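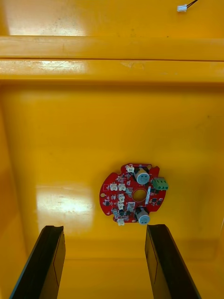

They painted the railings yellow one September and my mother went on complaining about it for years, Vasanthi Weerasinghe told us over the garden wall, before we had even explained what our project was for. We hadn't got the notebook open. She went on to say that the railings used to be dark green, that you could sit against them in a good sari without a second thought, and that her mother always held that yellow was a colour for mangoes and buses and should be kept to those. We decided on the walk home that we would begin our report with her, and so we have.

Yellow in Durovden: a term project on colour and the street

Our group was given "a public colour" as its theme, and we spent the better part of a week arguing over which. Janaka wanted red, for the postboxes and the temple flags. Anwara wanted blue and had some very good photographs of shutters to back her up. We settled on yellow in the end after Selvaraj pointed out that our own bus stop, the bench beside it, the kerb in front of it and the raincoat of the man who sells tea there are all yellow, and we had been standing in the middle of it every morning without giving it a thought.

What we wanted to find out was fairly simple. Where does yellow turn up in a small town, who chose it, and how do the people who live with it feel about it? We didn't set out to prove anything, and our tutor, Shanthi Amarasinghe, was kind enough to say that this was allowed so long as we wrote down what we heard and didn't tidy it up too much.

How we went about it

Durovden has 1266 households on the list the town office let us look at. We printed 1000 short question sheets, which was as many as our allowance would stretch to, and pushed them through doors on the hill side first and then down by the market until they ran out. That means the streets past the rice mill got none at all, and we are sorry about that. If another group takes this up they should start at the mill end and work backwards. We got about 800 back, far more than we had dared hope for, and we put it down to Anwara's handwriting on the collecting boxes and to the shopkeepers who kept reminding people.

The sheet asked people to name the first yellow thing they could think of within a short walk of their home, and to say whether they liked it. There was a space at the bottom for anything else. We had expected it to be left blank, but people filled it, turned over, and carried on along the back.

What people told us

Buses came first, as you would guess, and hardly anyone had a bad word for them. After that came the railings along the canal, and here the town is properly divided. Older people who remembered the green were mostly against. Younger ones had never known anything else, and several said they used the railings to find their way home in heavy rain - a point none of us had considered, though we've all done it.

Then there was a long, happy jumble of other things: a front door in Lotska Lane, the painted lines outside the school, marigolds, the awning of the bakery, turmeric drying on mats, a plastic washing-up bowl that one family has owned through two house moves. Plastic came up a good deal. People seemed to put household plastic in a separate drawer of the mind from paint, and they were much more forgiving of it. A yellow wall had to be defended, but a yellow bucket was just a bucket. Janaka thinks this is because you can put a bucket away, and I think he may be right, although we have no figures to lean on.

We also visited the paint shop, Nadar, where we were shown the old shade cards and allowed to handle them. The yellows have lovely names and look remarkably alike. The railing colour is still mixed there to order, a little deeper than the one the buses wear. We'd have sworn they were the same until we held a painted strip of each up at the doorway, where the daylight came in.

What we would do differently

Our question about liking was too blunt. A few people crossed out both answers and wrote "used to it", and that should have been a choice from the beginning. We would also talk to the painters. We met one by chance, eating his lunch near the bridge, and he told us more about why yellow needs an extra coat than we had managed to learn from the library, but by then the sheets were in and the interview pages were full.

Thank you to everyone who answered, to Nadar for the shade cards, and to Vasanthi Weerasinghe for the limes.

Related projects
Shutters and shade: blue on the hill side
The tea stalls of Lotska Lane
Street names our grandparents used
Fivasano cinema: a building and its posters
Listening to the market before dawn

Last updated: Thursday, May 16, 2019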